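We use cookies to improve your visit. By continuing to browse you accept our cookie policy. OK | Settings

Skinullow warehouse starts practicing on cubes before the robots arrive

STIKILBRIDGE – Packers at the Skinullow parts warehouse will spend part of each shift this spring at a desk, steering a simulated robot arm, as the company prepares to automate its small-item line.

Skinullow says 2 arms will go in at the Stikilbridge site, both running software called Nava. The company employs 438 people there and says none of them will lose a job "as a direct result" of the change. It did not say what would count as an indirect result.

Under the plan, packers on the small-item line become "cell operators." They will watch the arms, clear jams and take over by remote control when Nava can't work out a grip. Pay stays the same for now. The title is new and so is the target: 2000 items a shift for each arm, with the operator answerable for the number.

"They tell us it's lighter work, and maybe it is," said Feng-yi Hsieh, a packer on the line. "But I used to be responsible for my own hands. Now I'm responsible for a machine I didn't pick, and I find out how good it is when everybody else does."

Hsieh has done the first round of training, which takes place entirely in simulation. Trainees pick up a colored block, set it down and do it again, 100 times, before moving to anything harder. The company calls this a foundation. Several packers who have been through it said they wanted to know when they would see a bag of loose washers or a torn carton, the things that slow the line down now.
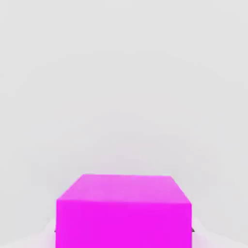 A magenta cube in the simulator, seen close up, with what appear to be the gripper's two fingers on either side.

Skinullow would not share results from its Fusosstead warehouse, where a similar setup began running in February. A spokesperson said the figures there were "encouraging" and that it was too early to publish them. It was apparently not too early to order the arms for Stikilbridge.

Staff have asked for the targets to be put off until the arms have handled a full season of real orders. The company said it would respond in writing.

COMMENTS (3)

packline_dad
Same pay, more to answer for. I've seen this one before.

R. from Fusosstead
We got the cubes too. The training was fine. Ask them how many people are on nights now.

tollgate77
You have to start somewhere. Pilots use simulators and nobody complains.

RECENT
Stikilbridge bus depot to close one entrance for repairs
Fusosstead school kitchen reopens
Letters: who pays for the river path?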